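# Automated Plate Handling in a Canteen Dish Room: Effects on Staff Tasks

Tuncay Oral, Erdal Kılıçarslan
August 4, 2024

## 1. Background

Bresito runs the canteen at the Yaman office site. On a full working day the kitchen serves up to 1,000 meals, and every plate passes through one dish room. The dish room has two work areas: the wash line, where trays are scraped and loaded, and the put-away bench, where clean plates are taken from racks, checked, and stacked on carts.

A two-finger arm supplied by Jesance was set up at the put-away bench in December. Our project looked at what the arm does there and how the jobs of the dish room staff changed after it arrived. We did not compare it with other products.

## 2. Method

We observed 50 work periods, each one hour long, split between lunch and the late cleanup. For each period we logged who was at the bench, what they did, and every time a person had to step in. Stops were read from the arm's own log, which is kept in Wediter, the site's maintenance software. We also interviewed the dish room crew and the shift lead. Notes from the interviews were coded separately by both authors, and differences were settled by going back to the recordings.

## 3. The Put-Away Task

Plates at Yaman are not a matched set. Over the years the canteen has bought plain, patterned, and glass plates, and all of them are still in use. They stand on edge in wire racks and often overlap. A person sorts them by feel and by sight without much thought. For the arm, each pick means finding a free part of the rim, placing one finger on each side of the plate, and lifting in line with the slot so that the plate does not drag on the wires.

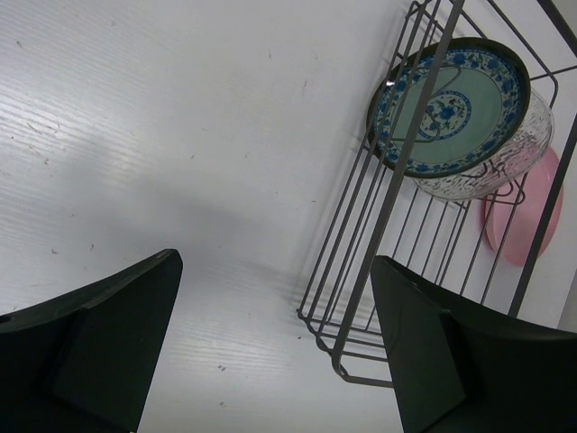 Clear glass was the hardest case. The rack wires can be seen through it, and the vision software sometimes took a wire for the plate rim or missed the plate entirely. When confidence is low, the arm backs off and asks for help through a light on the bench. The worker then removes the plate by hand and presses a button to resume.

## 4. Results

The log shows 111 stops over the observed periods. More than half involved glass plates. Most of the others came from racks that had been pushed out of position on the bench, and a small number from plates leaning against each other in the same slot. No plate was broken by the arm while we were present.

Before the arm, two people worked the put-away bench at lunch. Now one person covers the bench and also restocks cutlery. The second position moved to the wash line. No jobs were cut during the project.

The crew reported less wrist pain at the end of a shift. They also reported more interruptions. The person at the bench cannot settle into one task, and two workers said they walked back and forth more than before. One described the new role as "waiting to be called." The shift lead now spends part of each morning reading the stop log, a duty that was not in the original job description and has not been added to it.

Loading habits changed too. Staff on the wash line started leaving wider gaps between plates to prevent stops. This slows the wash line, and the lost time does not appear in any figure the supplier reports.

## 5. Limits

We studied one site with one crew. The interviews were held on site during breaks, and some answers were short. We had no stop data from before a software update that cleared the earlier log.

## 6. Recommendations

- Put glass plates in a separate rack and unload it by hand.
- Fix a rack guide to the bench.
- Add log review to the shift lead's written duties and paid hours.
- Rotate the bench position within each shift.
- Record wash line loading time along with arm stops.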